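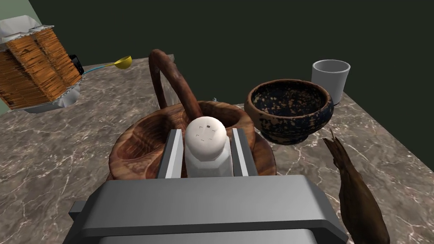

4 Which view carries the grasp

Section 3 described how the policy was trained. In this section we ask which of its camera inputs it relies on at each stage of a pick, and whether that reliance can be changed without collecting more data. The question came out of our first round of tests, where the policy reached the right part of the counter in most episodes and then closed its fingers too early, too late, or on the wrong object.

4.1 Setup

All tests were run in the Allitz simulator with the Ayala robot model, which has two arms, a gripper on each, and a fixed camera in the head. A second camera looks out over the gripper that does the work. We call the two inputs the head view and the close view. No depth input is used, and the policy is not given the position of any object.

The rooms come from the Arnbridge scene set. For this study we kept to kitchen scenes with a long counter and other furniture nearby, so that the head view always takes in a good deal that has nothing to do with the task. Objects are drawn from a pool of 20 household models and dropped on the counter from a small height, and they stay where they land. Some end up on their sides or leaning on each other. We did not tidy these layouts, and we did not remove objects that landed close to the target. The scene set was frozen on Sun 13 December, and every result below uses that version.

The policy, Zundix, was trained on 268 demonstrations given by remote control in the same simulator. Each demonstration contains a reach, a grasp, a lift and a place. Both views were recorded at every step. The language instruction names the target object and where it should go, and nothing else.

We tested each version of the policy on 60 episodes. The starting layouts were the same for every version, so a difference between versions can't come from one of them getting an easier counter. An episode counts as a success if the target is held clear of the counter at the end of the lift and comes to rest in the right place after the release. We score the grasp and the place separately, and a failed grasp ends the episode.

4.2 What each view offers

The two views differ in more than distance. In the head view the robot's own white body takes up a large share of the picture, and the arms reach out from either side of it. The counter runs away from the camera at a steep angle. Objects at the far end are small and overlap each other, and the left gripper often sits directly beside the thing it is meant to work with. Much of the rest is wall, and in the kitchen used for Figure 3 a large abstract painting fills a good part of the right side.

The painting turned out to matter. It is the busiest surface in the room, with a dense pattern in many colors, and the right gripper is held up in front of it. When we measured how much the policy's output changed as we masked small parts of the head view, the painting ranked close behind the left gripper during the reach. It has no part in the task. We think the policy uses it as a landmark for the pose of the body, as the camera and the painting are both fixed and any change in how they line up has to come from the robot.

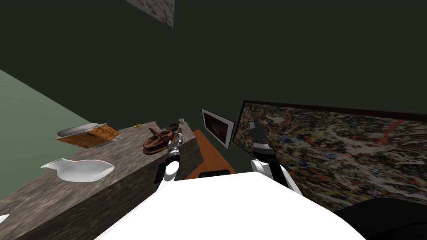 This is a cheap trick that works well in a known room and badly in a new one. When we swapped the painting for a plain panel and left all else alone, the reach still went in the right direction but stopped short more often. Swapping the small framed picture on the dark wall had no effect that we could measure. Swapping the texture of the counter had a small effect during the reach and none later.

The close view has the opposite problem. It shows the fingers and whatever is between them in good detail, along with the objects next to the target, but it says little about where the gripper is in the room. In panel (a) of Figure 3 the white salt shaker stands between the fingers, and the carved wooden basket right behind it is larger and richer in color than the shaker. A speckled bowl sits next to the basket. A policy that goes by size or color will attend to the basket. A policy that goes by what lies between the two fingers will attend to the shaker, and that is the behavior we want from the moment the fingers start to close.

Masking tests on the close view show that the base version does some of both. With the target between the fingers, its output was most sensitive to the finger edges, then to the target, then to the largest object behind the target. Take that large object away and the timing of the close changes, though the grasp itself has not become any easier or harder.

4.3 Stage gating

Our change to the policy is small. We add a single scalar gate that sets how much weight each view gets before the two are merged. The gate is computed from the arm state alone: the joint positions of the working arm, the opening of the gripper, and the last action sent. It does not see either image. We tried a gate that could see the images in an early version and it learned to follow the same landmarks as the rest of the network, including the painting.

During training we add two terms to the loss. The first pushes the gate toward the head view when the gripper is far from any contact and toward the close view when contact is near. Contact labels come free from the simulator and are not needed at test time. The second term penalizes fast changes in the gate, so that the policy does not flip between views from one step to the next. Without that term the arm shook visibly near the counter edge, and in several episodes it knocked the target over before the fingers had closed.

The right arm gets no gate. It is idle in all of the tasks in this section, and its gripper stays raised where the demonstrations left it. We could have cropped it out of the head view, but later tasks need it and we did not want to tune the input to one group of tasks.

Figure 3. Frames from one kitchen scene. (a) Close view, with the fingers around the salt shaker. (b) to (d) Head view, with the left gripper at different positions near the far part of the counter and the right gripper raised in front of the painting. The panels are not ordered in time.
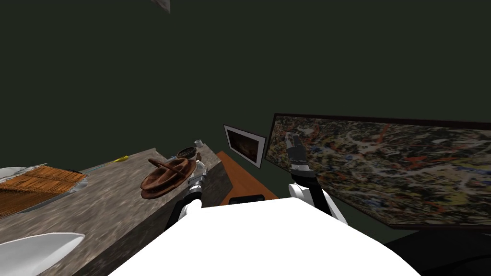
4.4 Results

The base version, with the two views merged at equal weight, placed the target correctly in 20 of 60 episodes. The gated version did better on the same layouts, and nearly all of the gain came at the grasp. The reach was no more accurate than before. Once an object had been lifted, the two versions placed it equally well.

Using one view alone was worse than either. With the head view only, the arm came to the right part of the counter and then could not tell a good finger position from a bad one. Panels (b), (c) and (d) give an idea of why. The left gripper is over the bowl's right side in one, at the near edge of the counter in another, and beside that edge in the last, yet the three views differ little over most of their area. A shift that decides the grasp takes up a very small part of the input. With the close view only, the arm often moved well once it was near a target but wandered for a long time first, and many episodes ran out of steps.

We looked at the remaining failures of the gated version by hand. The most common kind was a neighbor caught together with the target. It happened when the target had come to rest against a taller or wider object and one finger had no free space to enter. The policy has no step for moving a neighbor out of the way, and none of the demonstrations show one. The next most common kind was an object lying on its side. Pitchers were the worst of these, as the demonstrations mostly lift them upright by the body. The gate behaved as intended in both kinds of failure, so we do not expect more work on the gate to fix them.

We also repeated the painting test. With the painting swapped for the plain panel, the gated version showed the same short reach as the base version. This was expected, since the head view still leads during the reach. The grasp was not affected. In January we reran the test with the painting moved to a different part of the wall, and the reach shifted with it by a small but steady amount.

Figure 4. Head view of the layout used for the painting tests, before any swap. The large painting is at the right, behind the raised gripper.
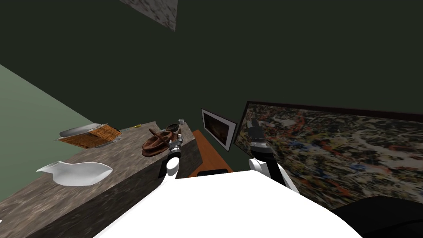 One reader of an earlier draft objected that the gate may only be learning a clock. The demonstrations all follow the same order, the reader argued, so a gate that simply moved from the head view to the close view as the episode went on would do just as well, and the arm state would add nothing.

We tested this directly. We replaced the learned gate with a fixed schedule that followed the average gate value over all training episodes. On layouts where the first reach went straight to the target, the schedule and the learned gate gave the same results. On layouts where the arm had to back off and try again, the schedule was clearly worse, as it kept the close view in charge while the gripper was moving away from the counter. The learned gate went back to the head view in those episodes and then returned to the close view on the second try. The reader is right that the gain is small when nothing goes wrong, and we have changed the wording in Section 1 to say so.

4.5 Limits

All scenes here are rendered, and the surfaces are simpler than real ones. Light in the test rooms does not change during an episode. The contact labels used in training would have to be replaced by some other signal on a physical robot, and we have not tested one. The gate also assumes that one arm is working and the other is idle. Tasks that need both arms at once are left to Section 6, where each arm has its own close view and the merge step is different.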